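Ticket 200-13: no link on right-hand ports, small rack
Site: Drirnlow
Opened by: Lenihan desk
Status: open, waiting on parts
Date: 11 May 2020

Reported problem: two desks lose their connection several times a day. Both run back to the right bank of ports on the NETGEAR switch at the top of the rack. The left bank has been fine since April.

Step 1. Restarted the switch. Link came back, then dropped after almost 30 minutes. 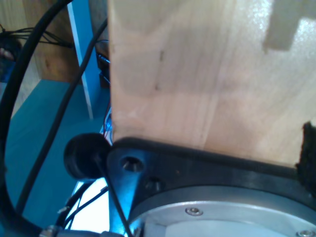 Step 2. Moved one desk to a spare port on the left bank. No drops after that — so the wall run is probably good. Moved it back and the fault returned.

Step 3. Swapped the patch cable for a short blue one from the Prundon box. Same result on port 13, better on the port next to it. 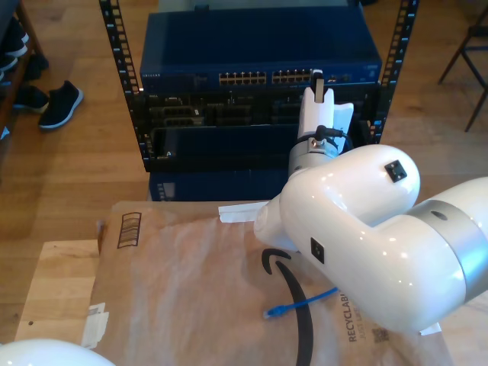

Does the switch have to be powered off before changing patch cables?
Leave it on. Ethernet cables can be pulled and reseated live, and the port light is the quickest check.

Step 4. Reseated all cables on the right bank, one at a time. Two plugs had broken clips and would not latch. Tagged both for replacement.

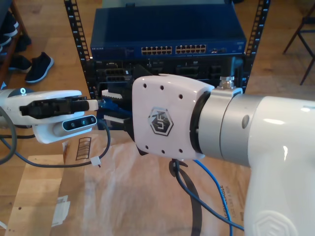 Zalleo replied that broken clips gave them the same drops last month, and asked that we replace those 2 cables before ordering a switch. They can send 3 spares.

Next: fit the spares, watch the port lights for a day, update this ticket.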